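September, 7:40 in the morning

Slept badly, up at six. Coffee first, then the kitchen table, which I have been avoiding since I got back from Plivside. Everything from the bottom of the bag ended up on it and has stayed there.

Paid the Brindska bill, 78 dollars, up from last month. Put the receipt in the tin. The refund from Paltusano still hasn't come. They owe me 49 and I have written to them twice. Will call after lunch.

I want the table clear by tonight. The knife goes back in the drawer, the plastic goes in the trash. The little glass thing I will probably keep, though I have no shelf for it. I should find a dish for pins and other small stuff so it stops ending up with the plates.

The fern tablecloth needs a wash too. I bought it at Lill for 30 dollars and still like it, mostly for the small orange flowers. It will have to go on the line before noon if it is going to dry, and the forecast says rain by three. If I don't get to it today I will turn it around so the worn side faces the wall.

Soup again for dinner. Need onions and stamps. 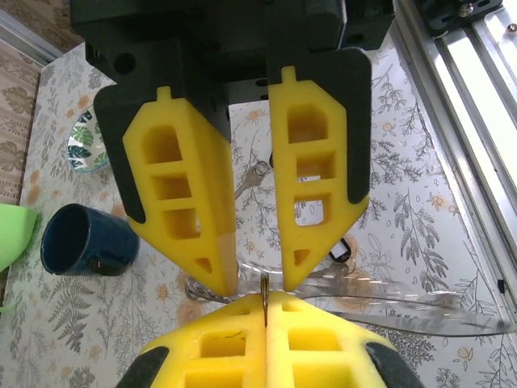
Kitchen table this morning, fern cloth and the blue mug.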